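Notes on the tabletop bin set, kept with the files so that whoever opens the folder next knows what is in it. Maintained by Niloufar Farahani. Last edited 4 Sep 2018.

# Farnodar: small bins and the surfaces they sit on

Farnodar is a collection of notes and photographs about small containers used on desks, counters and work tables. It started as a list of what we had in the Plultdale building and grew when the Distinard office sent theirs over. There are 39 entries. Each one covers a single container on a single surface.

## What's in the folder

- `entries/` has one text file per container
- `photos/` has the pictures, named to match the entries
- `surfaces.csv` lists the tables and counters by room
- `old/` is the first version of the list, kept for reference

The whole folder holds 2424 files, nearly all of them photos. Please don't rename anything in `photos/`, as the entries point to it by name.

## Fields in each entry

| Field | Notes |
|---|---|
| `colour` | everyday words only: white, cream, grey |
| `shape` | as seen from above, then from the side |
| `opening` | which way it faces |
| `surface` | the table or counter underneath |
| `marks` | stains, smudges, scuffs |
| `room` | from the Tesfamariam floor plan |

## Entry 11: cream container, white table

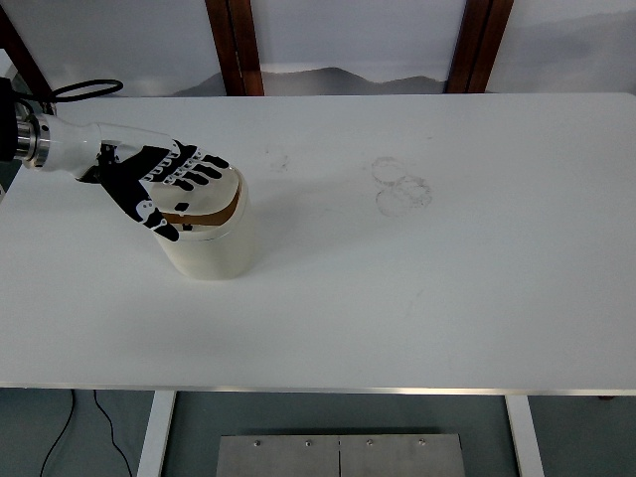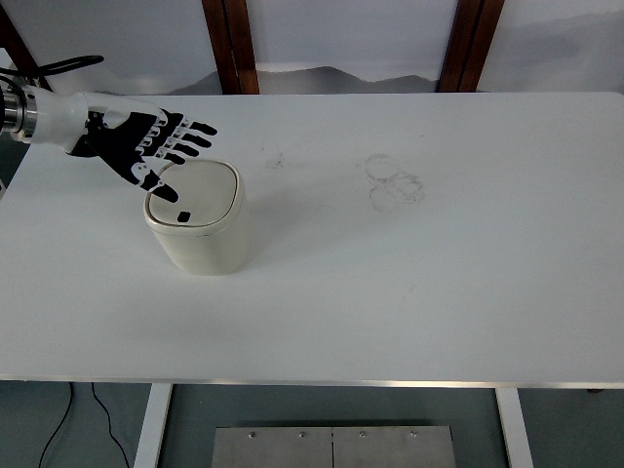 The `marks` field gets left blank more than any other, and it's the one I use most. When a table is moved between rooms the label often goes missing, and old stains are a good way to tell one white top from another. For this entry I put down the faint grey rings to the right of the container, a group of them overlapping, and the small smudge closer in. "Mostly clean" goes in the notes column if you want to say so, but it doesn't replace the list of marks. The silver edge strip goes under `surface`.

`colour` for this one is cream. Off-white would also be fine. Pick one and stay with it for the whole entry.

## Known problems

- Capacity isn't recorded. We tried it for the first 20 entries and got different answers depending on who filled the bin and how far up.
- Distinard used "canister" and "bin" for the same kind of thing. I've left their wording alone and added `type_plain` beside it.
- Six entries have no room. They were stored in the hallway over December while the floors were being done.
- Shadows have been logged as stains twice. Check against a second photo before adding a mark.

## Adding an entry

1. Copy `entries/blank.txt` and give it the next number.
2. Fill in `surface` and `marks` before you lift the container.
3. Add at least two photos.
4. Leave a field empty if you don't know. Don't write "n/a".

Corrections go to Niloufar at the Plultdale desk. Put the entry number in the subject line.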